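What We Spent Before We Bought the Arm

I promised in July that I would write up how we planned the equipment money for the pick-up project, so here are the notes. Most of this will only be useful to a small group with a small budget, as ours is. There are 4 of us at Gunby, and only Neelam Srivastava does this full time.

The plan we started with was simple. Buy one arm, one gripper, one good workstation, and start work. Evaristo Barrera had a quote from Stutton in hand and wanted to sign it. I asked him to wait until we had run the task in simulation, and that delay is the main thing I would recommend to anyone in the same position.

The task is tidying up after people in a living room. The arm has to reach small things left on furniture and put them somewhere else. On the quote this was a single line for a two-finger gripper, with no mention of how close to the furniture the base would have to sit or what the fingers would do near a soft edge. 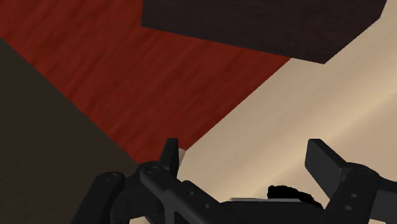
Simulation time was cheaper than I expected but not free. We rented machines by the hour through Drellidia and used 167 hours over the whole planning stage. I had put 40 in the budget. The extra went mostly on changing the room: we would move the furniture, run everything again, and find that a base position we liked no longer worked. I should have budgeted for that from the start. If you are doing this, take your first guess and multiply it by 4.

We also paid for a set of room models. Narendra Pant wanted to build them himself, and he could have, but his time would have cost more than the license. The bought models were plain, with flat colors and simple shapes. For reach and clearance they were good enough. I would not use them to choose a camera.

The question that took longest was where the base goes. On paper you can put an arm anywhere. In a room with a sofa, it has to stand near enough to reach the seat and far enough away that the elbow has room to fold. We tried 63 positions before settling on one next to the seat — close in, with the gripper coming down from above.

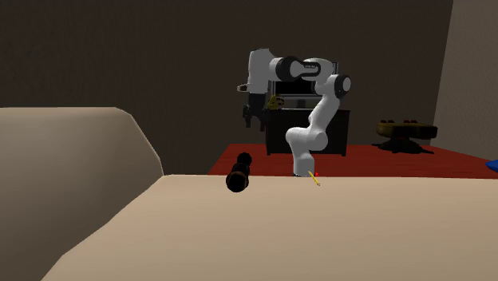
What changed in the budget

The second gripper came off the list. We had one down as a spare with wider fingers, and Akash Yadav showed that nothing in our object set needed it. Pencils were the hard case, and wide fingers don't help with a pencil.

Mounting went up. The quote assumed we would bolt the base to a bench we already owned. We don't want a bench in the room, so there is now a line for a plate and a floor stand, and another for someone to come and fit it. 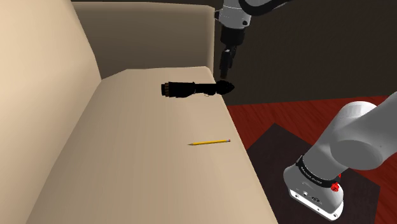 Spare fingertips went up too. Khurana sells them in packs and the price per pair drops a lot if you order early, so we will. The workstation stayed as it was. Training for two people stayed as it was, although Yogesh Pant thinks we should send three.

The total is a little over the first quote, and I am fine with that. The signed order goes in once the floor stand drawing comes back, and I'll post the final sheet with the line items when it does.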